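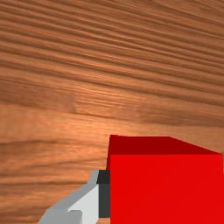 Looking after a wooden table: notes for the Skosgate evening

Start 7 sharp, they lock the side door after that. Water on the lectern. Samples in the flat box, don't hand round till the oil part or everyone stops listening.

OPENING

Thanks for coming out. Say who I am, keep it short. Bought and mended tables for a living, then just mended them, now mostly talk about them.

Ask: who eats at a wooden table at home? Hands up. Who has a cloth on it all week because of something underneath? Same hands usually, a few laughs.

Tonight = what's on top of the wood, how to tell, how to clean it, what to do about marks, and when to leave it alone. No power tools. If anyone came for sanders, sorry, that was in March.

Tell them to ask as we go. Except the shellac bit, I lose my thread.

WHAT'S ON IT?

Everybody wants to start with the mark. Start with the finish. Say it twice.

Four sorts they'll have. Oil, wax, varnish, french polish. Plus lacquer on most shop-bought things, treat like varnish for tonight.

Oil - sits in the wood. Feels like wood. Goes dull and pale where the plates go.
Wax - soft sheen, smells nice, hates a hot cup. Thumbnail leaves a line.
Varnish - a skin. Can be shiny or flat, don't be fooled by flat. Chips and scratches show white.
French polish - thin, glassy, lovely, a bit of a nightmare for a family. Older pieces mainly. Sideboards more than kitchen tables.

How to test. Underside first, always, near a leg, where no one looks. Drop of water. Leave it while you put the kettle on. Soaks in and goes dark = oil, or nothing at all. Sits up in a bead = wax or a skin. Then a dab of meths on a cotton bud. Goes tacky = french polish. STOP there and wipe it off. Nothing happens = probably varnish.

Somebody will ask about veneer. Look at the edge. Does the grain on top carry on over the end of the board? If it doesn't, could well be veneer. Veneer is fine! Some of the best tables in the county are veneer. Just don't scrape it, there's hardly anything there to scrape.

(Ankrah table story goes here if the room's warm. Big dining table out of the Ankrah sale, sold to me as solid oak, I believed it for a whole weekend. Softwood underneath. Still the nicest top I've had in the workshop. Sold it as what it was and the buyer was happy. Don't let this run on.)

CLEANING

Boring but it's most of the job.

Damp cloth, not wet. Squeeze it till it stops dripping then squeeze it again. Tiny bit of washing up liquid in warm water. Go with the grain. Dry straight after with another cloth, an old tea towel is perfect.

Things to bin: spray polish with silicone in. It gets in everything, and the day you want to refinish you get little craters all over, fish eyes, horrible. Read the back of the can. If it doesn't say, I'd leave it on the shelf.

Vinegar. Someone always says vinegar. Fine on glass. On an oiled table it takes the oil off bit by bit. Same for lemon juice. Same for those wipes.

Crumbs in the joins, use a soft brush, old paintbrush. Not a knife. I've seen what knives do.

Sticky patch that comes back every time you clean - that's usually old polish built up, not jam. White spirit on a rag, window open, small area, see what colour the rag goes. Brown and grubby = that's your answer. Don't do this on anything that went tacky with the meths without asking someone first.

RAGS - read this one out properly, slow down

Oily rags can catch fire by themselves. Linseed and the rest of the drying oils warm up as they dry. Screwed up in a bin with no air, they get hot enough to go. Really does happen. Lay flat outside to dry, one layer, or soak in water and put in a metal tin with a lid. Every time. Even a small rag.

Pause. Let that sit.

MARKS

Quick fire, watch the clock.

White ring. Damp in the finish, not the wood. Good news. Leave it a few days first, plenty fade alone. Then a little wax on a very soft cloth, rub gently along the grain. Mayonnaise works sometimes, yes, it's the oil in it. Wax smells better.

Black ring. Water's got right through and met something in the wood, iron often. Oak is the worst for it. Wax won't touch it. Oxalic acid will, gloves and goggles, follow the packet, rinse well. Do the whole board or you get a clean patch shouting at you.

Heat mark, big cloudy one. Same as white ring but stubborn. Do less than you think. People press with an iron through a towel, I've done it, it's worked, it's also made one worse. Low heat, seconds only, keep lifting.

Scratches. With the grain, hardly show, bit of oil or matching wax. Across the grain, they do show. Fill with a wax stick if it's deep. Pick the stick a shade darker than you think. Light filler always looks like filler.

Dents. Nice one this. If the fibres are only squashed and not cut, a drop of hot water on the dent and leave it, it'll often swell back up. Bare or oiled wood only. Not through varnish.

Ink. Felt pen on varnish usually comes off with a dab of meths, fast, test first. Biro pressed in is a dent AND ink. I tend to leave those. Name of a child in the corner of a table, leave it, you'll be glad later.

Candle wax. Let it go hard, ice in a bag helps, lift with a plastic card. Then warm cloth.

OILING A TABLE - main bit, hand round samples now

Flat box. Order is bare, one coat, two coats, five coats. Let them feel it. Ask which they'd eat off.

When does it need it? Water test again. Beads, leave alone. Soaks in, time. Most kitchen tables want it twice a year, mine gets it when I remember.

Clear everything off. Clean. Let it dry overnight, properly overnight, radiators off or low if the table's near one.

Light rub with fine paper by hand, with the grain. Wipe off the dust. Hoover first if you're fussy.

Oil on thin. THIN. I use the Stemen hard oil because the shop at the end of my road has it, others are just as good. A 2 spoon puddle in the middle and spread it outwards with a lint free cloth. Work it about. Then wait, tin will say how long, and wipe off every bit that hasn't gone in. This is where it goes wrong. Left on it goes gummy and you'll be picking sleeves off it at Christmas.

Second coat next day. Same again. Do the underside once too, stops the top pulling one way. Hardly anyone does the underside and then they ring me about a cupped board.

Keep cups off for a few days. Plates ok sooner, hot pans no, not for a good while.

Colour - oil darkens it. Every time. Wet a patch with water and look, that's near enough the colour you'll get. Don't like it? Look for the ones sold as raw or natural, they have a bit of white in.

Cost. A tin does my table for years. The last full refinish we quoted at the workshop was 452 pounds, big table with leaves, stripped and oiled. So an hour with a rag is worth it. Don't labour this, sounds like a sales pitch the wrong way round.

WHERE TO PUT IT

Wood moves. Wider in damp, narrower when the heating's on. Gap in winter, closed by summer = normal. Do not fill it. Fill it in January and it's got nowhere to go in June, something splits.

Away from radiators if you can. Direct sun bleaches some woods and darkens others, cherry goes dark, walnut goes pale. Move the fruit bowl now and then or you get a fruit bowl shaped patch.

Screws under the top - if they're in slots they should be able to slide. Snug but no tighter. If somebody's glued the top down to the rails, well. That's the split explained.

WHEN TO LEAVE IT

Old and valuable, or might be. Get it looked at before you touch it. Old finish is part of the price and you can't put it back on.

Paint that may have lead in it, don't sand. Test kit from the hardware shop or pay for it to be done.

Family table with 70 years of knocks on it. Ask yourself what you'd be taking off. Clean it, feed it, stop. My own view, people can disagree and they do.

Wobble isn't a finish job. Loose joint, needs glue and clamps, different talk. The Fevari lot do a bench morning for that, leaflets by the urn. Bring the chair, not a picture of teh chair.

QUESTIONS

Likely ones:
Olive oil? No. Never dries, goes off, smells.
Chopping board the same? Use a food safe oil, check the tin. Never in the dishwasher.
Beeswax over oil? Yes, once the oil's fully dry. Nice on side tables. Bit soft for a kitchen.
Outdoor table? Different oil, more often, or let it go silver.
Woodworm? Fresh holes have pale dust. Old holes don't. Treat in spring if it's live.
Can you do mine? Card on the table by the door, waiting list is long.

Get samples BACK before tea. Lost the five coat one last time. Stack chairs, lights off at the back first, key through the letterbox.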